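Pestham project FAQ
Last edited 7/6/19, Zamfira Dobre

What is Pestham?
A method for teaching one robot policy several household tasks from demos. No task labels, it has to work out the task from what the cameras see. Closet tasks first, slot insertion second.

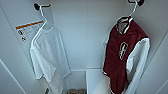 How many demos per task?
We use 200. With 30 it learned the reach and not much else.

Does the room matter?
More than we thought. Policies trained on tight views only did badly when the base started somewhere new. So we mix in wide views of the whole room.

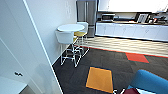 Mixing them in costs training time, and the gain shows up mostly on the first approach. Once the arm is close its the near view doing the work. Ablation is in the October writeup.

Are doors part of the task?
Not yet. Every closet trial starts with them open. Opening is Ardalan's bit, seperate policy. 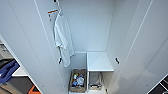 Wardrobe, both doors open, head view.

Why a wrist camera as well?
Head view can't resolve a slot edge. Wrist only = gets lost on approach. Both, fine: 6 failures in 20 insertions, still too many.

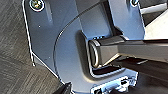 Code and data

Where do I get it?
Ask Tamara Bălan. Weights first, demos later.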